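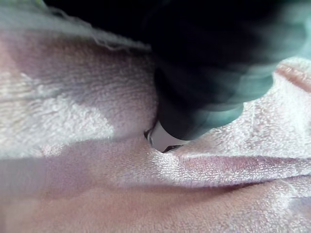

Firden Swimming and Sauna Society met in the upstairs room at the Pîrvu Street baths on August 30, 2023. The minutes of the June meeting were taken as read, with one correction: the sauna door is to be rehung, not replaced. The meeting then went straight to towels, which had been held over from June. The choice was between keeping the white ones, which show every mark, and going over to the soft pale pink terry cloth. Members who swim early were mostly for the pink. One member asked if it would fade and was told that any color will in time. The change was agreed on a show of hands, with the white towels to be kept for cleaning until they wear out.

## Laundry

The contract with Drenis runs out at the end of the year. Drenis has offered to renew at the same price per load if the society commits to 80 loads. The office thinks we will use more than that, and the meeting had no objection to signing on that basis.

There were complaints about bags coming back with other people's washing in them. The office has raised this with Drenis by phone and got an apology but no explanation. It was agreed to put the complaint in writing before the contract is signed, and to ask that our bags carry a printed label in place of the handwritten tag.

A member suggested buying a washing machine and doing the work on site. This has been looked at before. The floor in the back store would need a drain, and the landlord has not been willing to have the concrete opened up. The suggestion was noted and left there.

## Towel charges

At present a towel is free with a full membership and costs a small fee for day visitors. The desk reports that the fee is often not collected at busy times. Two ideas were put forward: add it to the day ticket, or have visitors bring their own.

Adding it to the ticket was preferred by most people who spoke. Those against said that regular day visitors already bring a towel and would be paying for something they don't use. After some back and forth it was agreed to leave the fee separate through the winter, put a clear sign at the desk, and look at the takings in the spring.

## Booking system

The desk has been using Serura for lane bookings since the start of the summer. Staff find it easier than the paper sheet. Several older members do not. The main trouble is that a booking made by phone has to be typed in by whoever is on the desk, and if that person is also letting people in, it waits.

Points raised:

- Bookings made late in the evening do not always show on the morning list. The desk now prints the list again when the doors open.
- The system sends a reminder to every member, including those who booked in person and don't want one. There is a setting for this. The desk will find it.
- A member who cancels still gets the reminder.
- The paper sheet should stay up by the lockers for anyone who wants to see which lanes are taken.

It was agreed to keep the system for another season. The request for a second screen at the desk was turned down for now on cost.

## Sauna

The door has still not been rehung. The carpenter came, measured, and said the frame is out of square and should be dealt with first. A quote for the frame has come in at 1,000, which was more than expected. The meeting approved it, with some grumbling, on the understanding that the door itself is included. The office will get that confirmed in writing.

While the work is being done the sauna will be shut for four days. Members asked that this should not fall on the women's evening two weeks running, as happened when the heater was replaced. The office will try to start right after a women's evening and put up a notice at least a week ahead.

The thermometer on the inside wall reads low. A member offered a spare one. Accepted with thanks.

Sitting on a towel in the sauna remains the rule for everyone. The sign saying so has come off the wall again and will be put back with screws.

## Changing rooms

The bench on the men's side has been sanded and oiled. The hooks on the women's side are too close together, and in winter the coats end up on the floor. A longer rail was agreed. The old hooks will go up in the corridor for wet bags.

Lost property was discussed at more length than it probably needed. The box is full. There are goggles, odd socks, a number of bathing caps, and a good wool sweater that has been there since before the summer. It was agreed that anything not claimed within a month goes to the charity shop, and that the goggles stay in the box for people who forget theirs. The sweater will be hung up by the desk for one more month.

The drain by the third shower is slow. Already reported to the landlord. It will be reported again.

## Membership and dues

Membership is steady. A proposal to close the list at its present size was not put to a vote, as the person who made it had to leave early. It can come back next time.

Dues will stay as they are for the coming year. A one-time payment of 100 toward the lane ropes was approved, to be taken from the repair fund. The ropes now in use will be offered to the school before they are thrown out.

## Other business

The autumn gathering will be held at the baths after closing, as last year. Soup and bread, and people bring something sweet. Please say at the desk if you are coming so there is enough soup.

A member asked if the radio at the desk could be turned down in the early session. Agreed.

Another asked about parking on the side street. The spaces belong to the shops until they close, and we can't do anything about it.

## To be done

- Write to Drenis about mixed bags, then sign: office
- Order pale pink towels: office, once the number is settled with the desk
- Towel fee sign: desk
- Reminder setting in Serura: desk
- Written confirmation from the carpenter: office
- Coat rail, women's side: office to get a price
- Sauna sign: whoever has a screwdriver

The next meeting will be called by notice on the board.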